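# Flechtkörbe Grustik, rechteckig, nestbar: Bildergalerie zur Lagerausstattung

Stand: April 2022

Die Seite ergänzt das Datenblatt zu den offenen Körben, die im Kleinteilelager und an der Ausgabetheke verwendet werden. Sie behandelt Form, Rand, Boden, Stapelverhalten und Pflege. Preise und Bestellnummern stehen in der Bestellliste. Die Regale der Reihe Casari sind auf einer eigenen Seite dokumentiert und werden nur erwähnt, soweit sie für das Einstellen der Körbe von Belang sind.

## 1. Ausführungen und Grundform

Geführt werden zwei Farben. Dunkelbraun ist der Ausgabetheke zugeordnet, Hell (im Katalog von Skendolex unter „Honig“) dem Rücklauf. Die Zuordnung gilt seit Januar und ist verbindlich. Ein heller Korb auf der Theke enthält also ungeprüfte Ware und wird nicht ausgegeben.

Die Grundform ist ein Rechteck mit gerundeten Ecken. Die Wände laufen nach oben auseinander, die Öffnung ist größer als die Standfläche. Für die Planung von Fachbreiten zählt deshalb immer das Maß über den Rand. Wer am Boden misst, erhält einen zu kleinen Wert, und der Korb klemmt später zwischen den Seitenwangen. Der Fehler ist bei der Erstbestückung der Regale vorgekommen; 29 Fächer mussten neu eingeteilt werden.
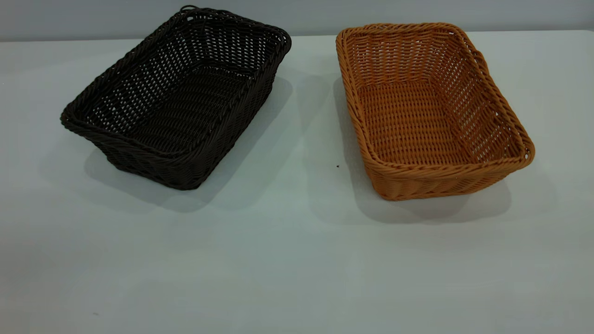
*Dunkle und helle Ausführung nebeneinander. Rechteckform, gerundete Ecken, nach oben geweitete Wände, umlaufender Flechtrand.*

Der Rand ist als dicker, gedrehter Zopf ausgeführt und trägt beim Anheben die Last. Gegriffen wird mit beiden Händen an den Schmalseiten, Finger von außen unter den Zopf. Einhändiges Anheben an einer Ecke verzieht das Geflecht und ist auch bei geringer Füllung zu unterlassen. Griffe oder Eingriffe sind bei der Bestellung nicht vorgesehen. Nachträglich angebrachte Kordeln werden entfernt, sie verhindern das Ineinandersetzen.

## 2. Wand und Boden

Die Wände sind mit kleinen Öffnungen geflochten. Für Papier, Beutelware und verpackte Teile ist das ohne Bedeutung. Lose Schrauben, Stifte und Unterlegscheiben gehören nicht unmittelbar in den Korb. Zwei Fehlerbilder sind bekannt:

- Teile mit dünnem Schaft stecken in den Öffnungen und bleiben beim Umfüllen zurück.
- Scharfkantige Teile heben einzelne Stränge an. Der Strang steht danach ab und fängt den nächsten Gegenstand.

Der Boden ist dichter geflochten als die Wand und leicht gerippt. Flache Kartons liegen darauf ausreichend ruhig. Kleine Flaschen und Dosen mit schmalem Fuß kippen auf der Rippung und werden mit Einlegeplatte gelagert. Die Einlegeplatte wird nach dem Innenmaß des Bodens geschnitten, an den Ecken gerundet und lose eingelegt. Verkleben ist unzulässig, der Boden muss zur Sichtprüfung frei zugänglich bleiben.

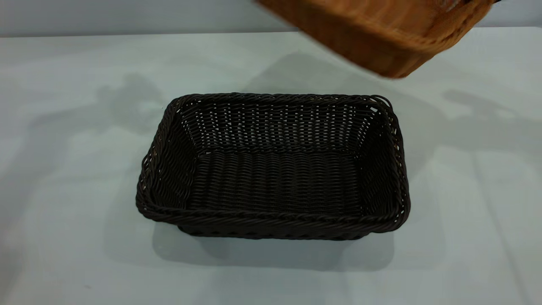 *Dunkle Ausführung, leer. Boden in dichter, gerippter Bindung, Rückwand offener geflochten; am rechten Ende des Rands stehen einige Schlaufen ab.*

Abstehende Schlaufen am Rand sind nach der internen Bewertung ein Befund der Stufe 1. Der Korb bleibt in Gebrauch. Die Stufen im Einzelnen:

| Stufe | Befund | Maßnahme |
|---|---|---|
| 0 | Kein Befund | Keine |
| 1 | Einzelne Schlaufen stehen vor, Randzopf geschlossen | Verwendung zulässig, bei der nächsten Prüfung erneut ansehen |
| 2 | Strang gerissen, Ende frei | Ende zurückstecken, Korb nur für Papier und Beutelware |
| 3 | Randzopf offen oder Boden durchgedrückt | Aussondern |

Vorstehende Schlaufen werden nicht abgeschnitten. Ein geschnittener Strang verliert die Spannung und wandert bei jedem Griff ein Stück weiter aus dem Zopf; aus Stufe 1 wird so binnen kurzer Zeit Stufe 2. Zum Zurückstecken dient eine stumpfe Flechtahle. Schraubendreher sind ungeeignet, die Klinge kerbt die Nachbarstränge.

Heißkleber wurde an zwei Körben erprobt und verworfen. Die Klebestelle war härter als das umgebende Geflecht, der nächste Bruch lag jeweils unmittelbar daneben.

## 3. Ineinandersetzen

Leere Körbe werden genestet. Durch die schrägen Wände gleitet der obere Korb in den unteren, bis sich die Flanken berühren. Der Randzopf des unteren Korbs bleibt dabei zugänglich, der Stapel kann dort gefasst werden. Zulässig sind höchstens 11 Körbe je Stapel. Höhere Stapel neigen sich, und die untersten Körbe sitzen so fest, dass sie nur mit Verdrehen zu trennen sind.

Beim Einsetzen gilt:

1. Beide Körbe vollständig leeren, Einlegeplatten entnehmen.
2. Lange Seite auf lange Seite ausrichten.
3. Oberen Korb senkrecht absenken, nicht nachdrücken.
4. Stapel auf ebener Fläche abstellen. Auf Gitterböden eine Platte unterlegen.

Gemischte Stapel aus beiden Farben sind bei der Rückgabe erlaubt, im Lager jedoch vor dem Einstellen nach Farbe zu trennen.

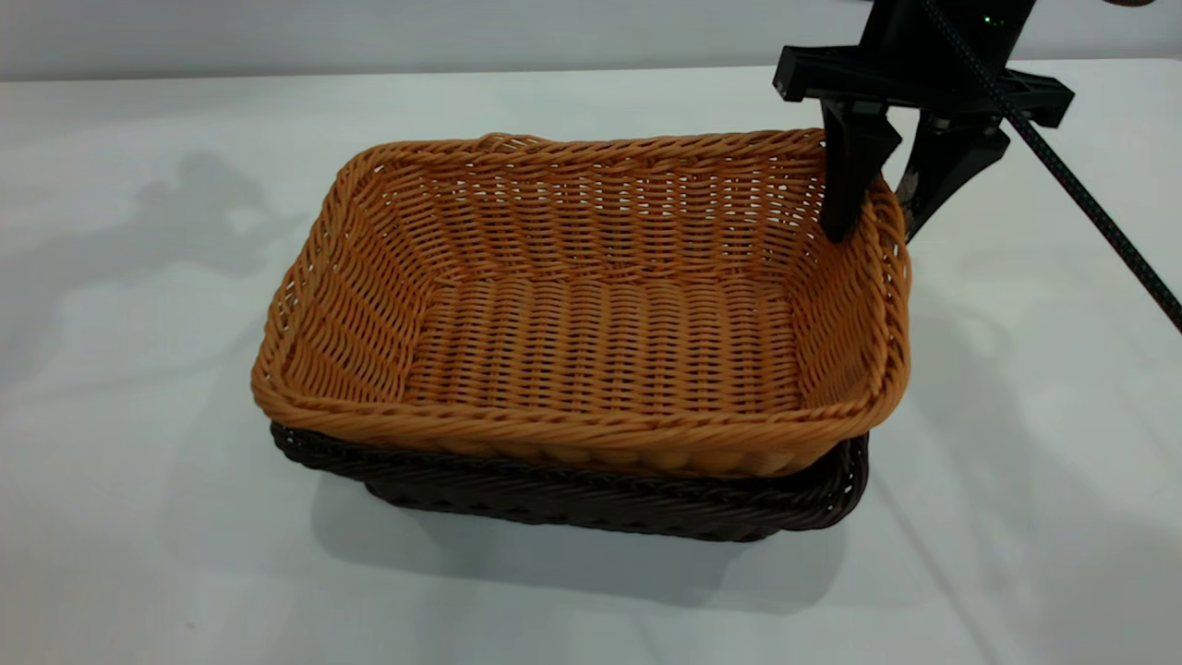 Getrennt wird ein Stapel von oben her, immer ein Korb nach dem anderen. Sitzt ein Korb fest, hält eine zweite Person den unteren am Rand, während der obere mit kleinen Bewegungen in Längsrichtung gelöst wird. Klopfen auf den Boden ist wirkungslos. Einsprühen mit Gleitmittel ist untersagt, der Film geht auf die Ware über und bindet Staub.

Gefüllte Körbe werden nicht gestapelt. Der obere Boden würde in die Öffnung des unteren Korbs eintauchen und auf dem Inhalt aufsitzen. Soll in einem Fach zweilagig gelagert werden, ist ein Zwischenboden einzuhängen. Die Casari-Regale mit 300 mm Fachtiefe nehmen die Körbe nur längs zur Front auf; quer eingestellt ragen sie in den Gang und werden dort regelmäßig angestoßen.

## 4. Kennzeichnung

Klebeetiketten halten auf dem Geflecht schlecht. Die Auflagefläche ist durch die Bindung unterbrochen, die Ecken heben sich zuerst. Verwendet werden Anhänger aus Karton, befestigt mit Baumwollband am Randzopf der Vorderseite. Das Band wird um den ganzen Zopf geführt und keinesfalls zwischen einzelnen Strängen hindurchgezogen. Kabelbinder sind nicht zugelassen. Sie schneiden ein, und das abgelängte Ende verletzt die Hand beim Unterfassen.

Beschriftet wird in drei Zeilen: Fachnummer, Inhalt, Datum der letzten Zählung. Anhänger ohne Fachnummer gelten als nicht vorhanden. Bei Entnahme des Korbs für einen Transport bleibt der Anhänger am Korb.

## 5. Pflege und Sichtprüfung

Staub sammelt sich in den Rillen des Zopfs und an den Kreuzungen der Wand. Trockene Reinigung mit weicher Bürste in Flechtrichtung genügt im Regelfall. Bei anhaftendem Schmutz wird mit einem nebelfeuchten Tuch nachgewischt, danach trocknet der Korb offen und einzeln. Feucht genestete Körbe riechen nach wenigen Tagen. Staubsauger nur mit Bürstenaufsatz; die harte Düse erfasst vorstehende Schlaufen und zieht sie heraus.

Geprüft wird halbjährlich am Tisch, mit Leuchte Ebihara, 4000 K, seitlich angesetzt. Streiflicht lässt gehobene Stränge deutlicher hervortreten als Licht von oben. Der Prüfgang beginnt am Rand, folgt dem Zopf einmal vollständig und geht dann auf die Wandflächen über. Besonders zu beachten ist der Übergang vom Zopf zur Wand. Die gedrehten Stränge liegen dort auf dem Geflecht auf, und Schäden durch unsauberes Unterfassen zeigen sich zuerst an dieser Stelle.

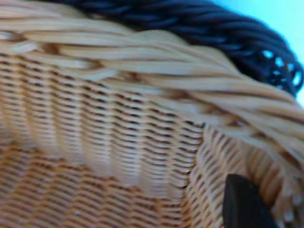 Tyyne Savolainen merkt an, die Prüfung mit dem Auge reiche an den hellen Körben nicht aus, feine Risse seien dort kaum vom Schatten zwischen den Strängen zu unterscheiden. Sie empfiehlt, den Zopf zusätzlich mit einem dünnen Nylonstrumpf über der Hand abzufahren. „Wo er hängen bleibt, ist ein Ende frei. Geht schneller als jede Lampe.“ Außerdem solle die Stufe 1 im Prüfblatt eine Ortsangabe erhalten, sonst lasse sich ein halbes Jahr später nicht feststellen, ob es noch dieselbe Schlaufe ist.

Die Ortsangabe wird übernommen. Bezugspunkt ist der Anhänger: vorn, rechts, hinten, links, jeweils mit Blick auf die beschriftete Seite. Der Strumpftest ist freigestellt und wird im Prüfblatt mit „S“ vermerkt. Bestehende Prüfblätter bleiben gültig und werden bei der nächsten Prüfung ergänzt.

## 6. Offene Punkte

- Maß der Einlegeplatte für die helle Ausführung prüfen. Die vorhandene Schablone wurde am dunklen Korb abgenommen.
- Rückfrage bei Skendolex zur Lieferbarkeit passender Deckel.
- Ersatz für das Baumwollband an der Theke, das Band verschmutzt dort schneller als im Lager.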